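Clearing Out, a Little at a Time
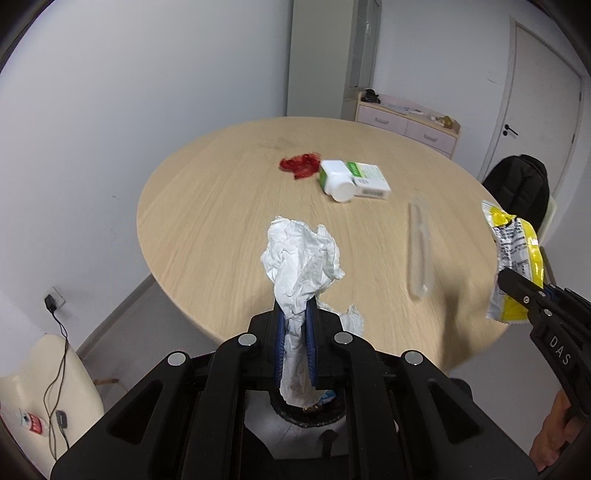
I have been meaning to write about paper clutter since August, and of course the notes for this post got lost in the paper clutter, so that tells you where things stand at my house!

When we moved to Steltau in 2007 I packed six boxes marked "important" and then never opened them. Warranties, school newsletters, a takeout menu from a place called Mimgate that I'm fairly sure closed years ago. My friend Sofia Drakos talked me into doing one box a month, with the radio on and something sweet to eat, and I have to say it's been a nicer job than I expected. Slow, though - I stop and read everything.

Last night I found a letter from my old neighbor Ostap Kovalchuk, all about his tomatoes and the roughly 400 jars his mother put up one summer (he did like to stretch a story). I sat on the floor with it until my tea went cold. That one went into the keep pile, along with a bus map I can't explain wanting.

Two boxes left now, and the shredder needs oil.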